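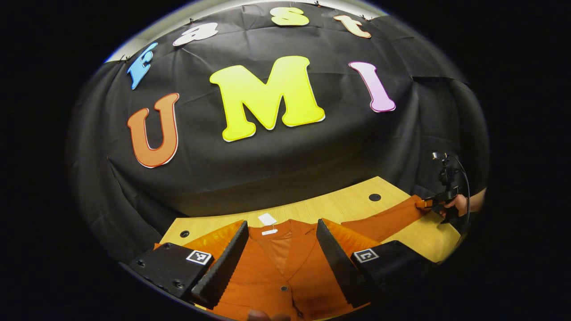 Folding is the hard part. Ask anyone who's tried to get a machine to do a sweater. Towels, fine. Sweaters, no.

Duro, out of Wivville, thinks the fix is a pair of hand grippers and a lot of patience. The kit is called Flikuretti. You hold one in each hand, do the job yourself, and the recordings go off to train a robot arm later. No arm needed on your end. Went on sale in February, $108 a month to rent the pair.

I had it for a week. Setup took 44 minutes, most of it charging and one firmware update that stalled twice. After that it's pick up and go. Sleeves first, then the body, then the hem. The soft fingers hold knit pretty well. Thin cotton is another story, I dropped the same T-shirt over and over.

"People squeeze too hard on day one," says Roland Catterall, who runs training at Duro. "By day two they quit thinking about it."

My wrists didn't quit thinking about it. I got through 63 folds one afternoon and kept 55, the rest thrown out by the software for moving to fast. It does tell you why, wich is nice. Smaller hands may want to try before renting.

Jordan Rowbotham at Madigan, a laundry outfit that has two pairs on rent, likes the price but wants a lighter handle. Same here. Duro says one is coming. No date yet.

Worth it? For a small shop with odd garments, yes. For shirts only, wait.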